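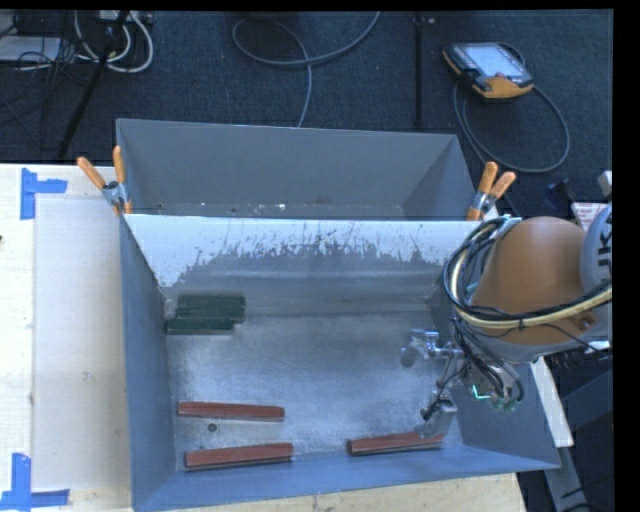

Gray bin on the work surface, second bin behind.

Ticket 1347 — Rotside storefront: business card template pulls the wrong branch address
Status: Resolved, watching until the next monthly order
Opened: Friday, March 25, 2022
Client: Pruvost (multi-branch account)
Product: Stultik web-to-print storefront
Handled by: Bullness print support desk

Reported problem
Staff at the Rotside branch log in, open the standard business card and fill in their name and title. The preview looks perfect. The print-ready PDF that lands in our queue has the head office address on it. Postcards and letterhead from the same login come through fine. The client caught it on a proof before anything was printed, so thank you to whoever reads their proofs that closely!

First checks
Logged in with the branch test account and got the same result on the first go, which made my morning — a fault you can reproduce is a fault you can fix. Cleared the browser cache, tried a second browser, tried a private window. Same every time. Preview right, PDF wrong.

Checked the branch profile. Address, phone and postal code all correct, and last saved in February. Checked that the user group is tied to the branch and not to the parent account. It is.

Looked at the other branches. There are 25 on this account and I ran a test card through each one (good excuse for a second coffee). 3 came back with the head office address: Rotside and the two others that were added in February. The older branches are all fine.

What we found
The card template has two address fields. One feeds the on-screen preview and the other feeds the PDF. On the older branches both fields point to the branch profile. When the new branches were set up, the template was copied from the parent account, and the PDF field came across with its link to the parent still in place. The postcard and letterhead templates only have one address field, so they never had the chance to go wrong.

Fix
1. Unlocked the card template for Rotside and pointed the PDF address field to the branch profile.
2. Saved, republished, and waited 30 minutes for the storefront to refresh. Don't skip the wait. I did the first time and got the old PDF back.
3. Ran a new test card. Preview and PDF now match, right down to the suite number.
4. Did the same for the other two branches. Both good.
5. Cancelled the test orders so they don't end up on anyone's invoice.

Note to client
Anything saved as a draft before today still carries the old link. Please ask staff to open a fresh card and retype their details — it only takes a minute. Reorders from order history are safe for the older branches, but the three new ones should start from the catalogue this time.

Client reply
Rotside placed a live order this afternoon and the proof came back with the right address. They also asked if the colour swatch on the card could match the new letterhead. Great idea, and I've opened a separate ticket for it.

Still to do
Add the second address field to our branch setup checklist.
Ask Stultik whether copied templates can show a warning when a field still links to the parent. I would love to see that one built!
Check the next batch of Rotside cards before they go to press, then close.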